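Welcome, and thanks for stopping by! We get a lot of letters about the Jalbridge water treaty hearings, so we've gathered the usual ones together.

## What is the treaty for?

It settles how much river water Jalbridge and Gollent may each draw in a dry summer. The old arrangement was a handshake between two ministers, and it held up well enough until both countries started building reservoirs – at which point everybody wanted something on paper.

## Has it been ratified?

Not yet. Gollent's assembly passed it in June with 69 votes in favor. Jalbridge's upper house has held two hearings so far, and Gareth Bramwell, who chairs the foreign affairs panel, has asked for one more before he'll bring it to the floor.
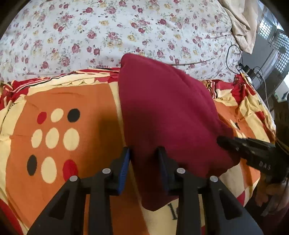 ## Can I attend a hearing?

Please do! The public gallery opens at 8 in the morning, and seats go to whoever is in line first (bring a snack, the speeches can run on a bit). You'll need a photo ID.

## Can I send in a comment instead?

You certainly can, and short letters are as welcome as long ones. Keep it to two pages, put your name and town at the top, and mail it to the panel clerk at Bravent House. Comments sent by email are read too, though replies take longer.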